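Ticket nº 1888 – Synchronisation Weltik : pièces jointes tronquées après migration du relais
Statut : résolu, sous surveillance
Priorité : 2
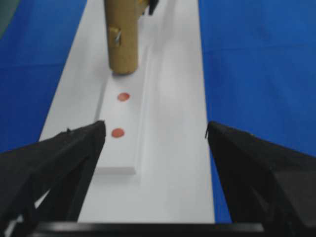

Environnement : serveur de messagerie Weltik sur Debian, relais sortant Nerno, stockage des pièces jointes sur volume NFS hébergé chez Dikatbridge. Le relais a été migré en février vers la nouvelle machine. Aucun changement côté clients.

Symptôme signalé
Les messages sortants avec pièce jointe arrivent chez le destinataire avec un fichier incomplet. Le corps du message est intact. Pas de message d'erreur côté expéditeur, le statut affiché est « remis ». Les pièces jointes de petite taille passent sans altération. Le défaut est reproductible depuis le webmail et depuis un client IMAP classique.

Ouverture : 2025-05-13

Relevé 1
Journaux du relais : 191 occurrences de l'avertissement « short read on spool file » depuis la dernière rotation. Toutes concernent des messages avec pièce jointe. Rien dans les journaux de Weltik sur la même période.

Relevé 2
Comparaison des sommes de contrôle sur un même fichier :
- dépôt dans Weltik : conforme
- copie sur le volume NFS : conforme
- file d'attente du relais : non conforme
La troncature se produit donc à la lecture du volume par le relais. L'antivirus a été désactivé pour le test, sans effet.

Relevé 3
Options de montage sur l'ancienne machine : hard, timeo=600. Sur la nouvelle : soft, timeo=4. La valeur est exprimée en dixièmes de seconde. Au-delà du délai et des tentatives prévues, le montage « soft » renvoie une erreur d'entrée-sortie au processus. Le relais l'interprète comme une fin de fichier et transmet ce qu'il a déjà lu.

La ligne fautive vient du modèle fstab fourni avec le paquet Kanagaratnam, appliqué lors de la migration. Le modèle est prévu pour des partages en lecture seule non critiques.

Actions effectuées
1. Arrêt du relais, file d'attente gelée.
2. Démontage du volume, correction de fstab (hard, timeo=600, retrans=2).
3. Remontage, vérification avec nfsstat -m.
4. Purge des fichiers de spool non conformes et régénération depuis Weltik.
5. Redémarrage du relais, dégel de la file.

Vérification
Envoi de quatre messages de test vers une boîte externe, avec des pièces jointes de taille croissante. Sommes de contrôle identiques à l'arrivée. Plus d'avertissement « short read » depuis le redémarrage.

Reste à faire
- Retirer le modèle fstab du dépôt de configuration ou le renommer explicitement.
- Ouvrir une demande chez Nerno : une erreur EIO ne doit pas être traitée comme une fin de fichier. Joindre l'extrait strace du relevé 3.
- Ajouter une alerte de supervision sur la chaîne « short read ».
- Prévenir les expéditeurs concernés. Les messages déjà remis ne seront pas renvoyés automatiquement.

Le ticket sera fermé après la prochaine rotation des journaux si aucune nouvelle occurrence n'est relevée.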